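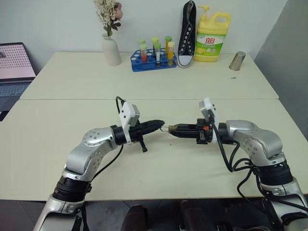
The two arms of the Virnwood bench cell, with a small capped object between their grippers.

The two-armed cell at the Virnwood workshop is back on its regular schedule this week after its yearly going-over, and the people who look after it say it has seldom run so smoothly, which will come as good news to everybody who put up with the shorter bench hours through December.

Guðlaug Hafþórsson, who has kept the cell in working order for 3 years now, began on Tuesday morning with the grippers, as is the custom in that shop. The fingers do most of the touching and take most of the wear, and the pads on their inner faces get brushed out with a dry, soft brush before anything else is done. Pads with pale scuffs along the edges are allowed to stay on as long as they still hold. The last full set came from Mägi and has done 237 shifts, a good deal more than the one before it, and a fresh set is waiting in the drawer for the day they finally give up.

"I like to get to them while they still grip well," Hafþórsson said over a mug of coffee that had plainly been forgotten for a good while. "If you wait until things start slipping, you spend your whole afternoon guessing whether it's the pad or the wrist or something you did yourself."

After the pads comes the part that takes patience. Each arm is sent to its home position and then asked to bring its fingertips to a meeting point over the table, first slowly and then at working speed, and the offset between the two sides is written down in the Irketden logbook. This year the left side needed a small correction and the right side needed none at all — a pleasant surprise, after last year's long evening with the hex keys.

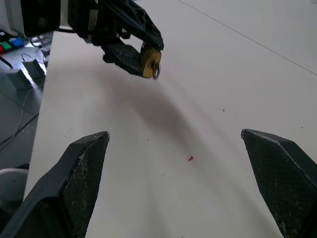 Then there are the holding trials, which visitors always seem to enjoy the most. One arm picks up a small article, lifts it clear of the table and keeps it there while the other waits with its fingers open. The shop keeps a whole box of things for this purpose, some smooth and some awkward, and a full round comes to 113 lifts. The cables get a look as well, and any that have begun to pull at the end of a reach are given a little more slack.

The written routine was drawn up by Prolard, the small firm that first set up the cell, and it has grown by a page or so every year as people think of things to add. Hafþórsson would be glad to hear from other shops with similar benches, and will send a copy of the checklist to anyone who asks. The cell can be booked again from 9 in the morning, and the sign-up sheet is in its usual spot by the door.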